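Stullside to resurvey allotment plots before April

12 shares | 3 comments

The parish of Stullside will remeasure all 138 allotment plots on the Bodier Road site before new leases are issued in April. The present plan was drawn by hand and does not match the paths on the ground. In 26 cases the recorded boundary runs through a neighboring bed or shed.

Corner points will be fixed by total station and marked with steel pins set flush with the soil. Strings and wooden pegs may stay in place during the growing season but will have no legal standing. 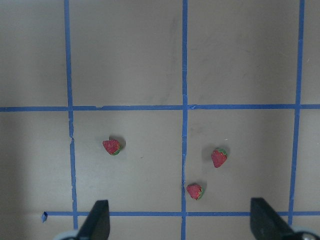
The contract went to Ozoliņš, a land survey firm, at a fixed price of 3000 plus tax. Fieldwork is expected to take about 3 weeks, depending on ground conditions. Plots will be measured in rows, starting at the north gate – the lower rows flood in winter and are left until last.

Results will be entered in Brireo, the parish mapping system, and a printed copy will be posted at the gate. Rent is charged by area, so some leases will change in price. Differences of less than one square yard will be ignored.
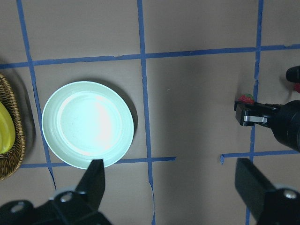 Do tenants have to be present when their plot is measured?

Tenants need not attend, but gates must be left unlocked and corners cleared of compost bins and netting. A plot that cannot be reached will be measured at the end of the job.

Objections to a new boundary must be made in writing within one month of the plan being posted. Existing leases remain valid until then.

3 comments | Share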